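Questions I get asked about the Skuststead allotments

I've had plot 14 at Skuststead for a good while now and I look after the web page, so most of the emails land with me. These are the ones that keep coming back. If yours isn't on the list, drop me a line and I'll get to it when the beans let me.

How long is the waiting list?
Long, I'm afraid! There are 40 names on it at the moment. It moves in fits and starts. People tend to give up their plots in March, when the rent is due and they look at all that digging, so that's when you're most likely to hear from us.

What does a plot cost?
A full plot is £221 a year and a half plot is half that (I know, the 50p is silly). Water is included. You'll also pay a deposit for the gate key, and you get it back when you hand the key in.

Can I share with a friend?
Yes, and I'd say go for it. I shared mine for the first two years and we got on fine apart from one row about courgettes. Put both names on the form, or the second person goes to the bottom of the list if the first one leaves.

Is there a shop?
Sort of. We put in a joint order with Trasia for seed potatoes, onion sets and compost, and it comes to the top gate on a Wednesday. You do have to be there to collect. Last year a bag of Rizzi (that's the red-skinned potato half the site grows) sat in the rain for a week and went to mush.
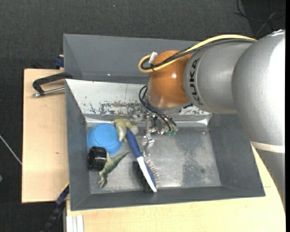
Skuststead, March

The list for this year's potato order is up in the hut, so write your plot number next to what you want, and please write it so I can read it. Rizzi is on there again, plus two earlies I haven't tried. I'm having a go at both, so ask me in July.

Can I put up a shed or a greenhouse?
A shed, yes, as long as it's no bigger than the ones already there and doesn't shade next door. Greenhouses need asking about first. I have a little Stovar cold frame instead and it does me nicely for lettuces and for bringing on the leeks.

Are bonfires allowed?
Only from October to the end of February, and only after 4 in the afternoon. The houses on the lane hang their washing out, and I'd be cross too.

What about dogs and hens?
Dogs on a lead, please. Hens are fine if you can get up here twice a day, every day, Christmas included. No cockerels!

Where does the water come from?
There are tanks along the main path, filled from the mains. Dip your can in and leave the ballcocks alone. Hoses aren't allowed, but a water butt on your shed is, and mine has saved me no end of walking.

How do I join the list?
Email me your name, phone number and whether you want a full or a half plot. You can put down for either and take whichever comes up first.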